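Home | Water & Flood | Heat | Spares | Basket (0)

Dovside Door Barrier, Mark 2

There was a time when the only people who bought flood barriers lived beside rivers, and had chosen to. Our order book now includes two hilltop bungalows, a bowls club and a man whose nearest watercourse is a ditch. We make no comment on this. We have simply taken on a second van.

The Dovside is a single rigid panel that drops into a pair of side channels fixed either side of your door. It stays in the garage until the warning comes, at which point you carry it out, slide it down, tighten the clamps and go back in by a window. (Please work out which window beforehand. Our phone line is not at its best at 3 a.m.)

What changed from the first version

The old bottom seal was excellent on a flat step. Very few customers turned out to own one. The Mark 2 has a softer, fatter seal that copes with dips of up to 9 mm, so a worn Victorian doorstep will usually pass without any building work. If yours is worse than that, Fraser Strachan will want a photograph of it with a ruler in shot, and will reply at greater length than you expected.

The clamps now turn by hand. The previous ones needed a special key, and the special key lived, in every house we visited, in a drawer that was under water.

Sizes and weight

Standard panel, Kiren: doors up to 950 mm, weighs 21 kg
Wide panel, Wullden: doors up to 1,400 mm, needs two people, ideally on speaking terms
Protected height, both: 600 mm

We don't make a taller one. Past that depth the water is pushing hard enough on your walls that keeping it out can do more harm than letting it in, and a firm that sells you a metre-high barrier for a brick terrace has not thought about the terrace.

Price

The Kiren is £422 including channels, seal and fixings. Fitting is extra and takes about two hours. Replacement seals are kept in stock. Some insurers will take a fitted barrier into account and some will tell you how pleased they are for you, so ask before you order if that matters. 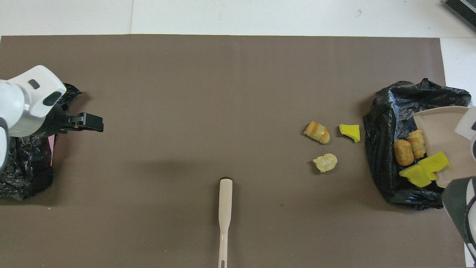

White robotic arm with a black gripper, over a brown mat.

Care

Rinse the panel after use and store it flat, out of the sun. Wipe grit out of the channels every February, or whenever you next remember. Do a practice run once a year in daylight — preferably with the person who will be at home when it rains, as this is seldom the person who bought the barrier.

Will it stop everything? No. Water also comes up through floors, in through air bricks and back along drains, and a door panel has no opinion on any of these. Our air brick covers and the Mwaipopo drain valve are listed under Water & Flood.

Delivery goes out every Tuesday.

Contact us | Returns | © Dovside | Back to top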